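Does Folding Really Matter?

Grown-ups say a lot of things about folding. They say it keeps clothes nice. They say it saves space. They say it only takes a minute. Are any of those true? Let's check them one at a time, because "everyone says so" is not a very good reason to believe something.

Start with the shirt itself. A T-shirt is two flat pieces of cloth joined at the sides, with tubes stuck on for sleeves. Cloth bends easily in every direction, so a shirt has no shape of its own when nobody is wearing it. Drop it and it makes a lump. Drop it again and it makes a different lump. A book can't do that.
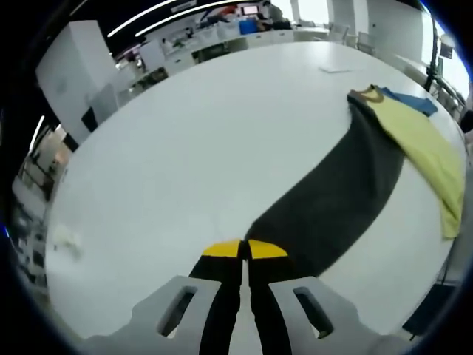 So the first job in folding is finding out what you've got. Which end is the neck? Is a sleeve hiding underneath? The neckline is a good thing to look for, as it often has a thicker edge than the rest of the shirt. Once you have found the neck, you know where the shoulders must be.

Now for claim number one: folding saves space. I tried this in my own kitchen in Drultonholm with a drawer and a pile of T-shirts. Stuffed in as lumps, 32 shirts filled it and the drawer would not shut. Folded, the same shirts went in and it shut fine. But when I leaned on the lumps with both arms, they went in too. What folding saves is mostly leaning. The cloth is the same size either way – what changes is how much air is caught between the layers.
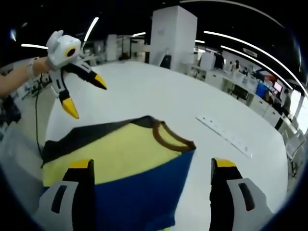
COLORS AND CLUES

A shirt made in different colors gives you free help. If the body is yellow and a sleeve is blue, you can tell at a glance which part you are holding. With a plain white shirt you have to feel for the seams. Some folding guides tell you to "fold along the line," and then you look down and there is no line. With color blocks, at least, there sometimes is.

Claim number two: folding stops wrinkles. Hmm. A wrinkle is a bend that has been pressed into cloth and stays there. A fold is also a bend that has been pressed into cloth. The difference is that a fold is straight and you picked the spot. If you smooth the shirt before you bend it, you get a few neat creases in place of a great many messy ones. That is better, but it isn't none.

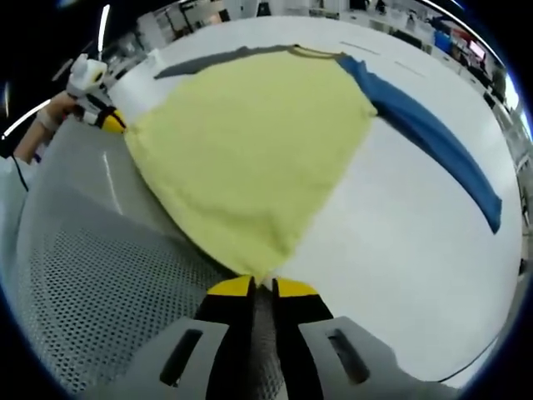

A yellow shirt body with a long blue sleeve stretched out beside it.

Sleeves cause most of the arguments. The usual way is to lay the shirt flat, bring each sleeve in across the body, and then fold the bottom up to the top. Try it once with the sleeves in and once with them sticking out, and see which one stacks. Don't take my word for it.

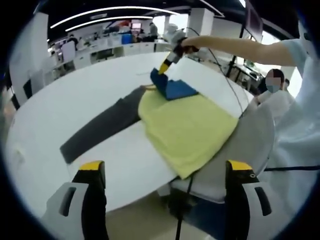 By Thirumalai Rai

Claim number three: it only takes a minute. I timed myself on a Sunday. One shirt took me 63 seconds, and it looked awful. After plenty of practice I got down to 5 seconds, and it looked slightly less awful. So the grown-ups are wrong at first and right later on.

You can test this too. Get a clock, a table and 2 shirts of the same size. Fold one and scrunch the other, leave them both overnight, and look at them in the morning.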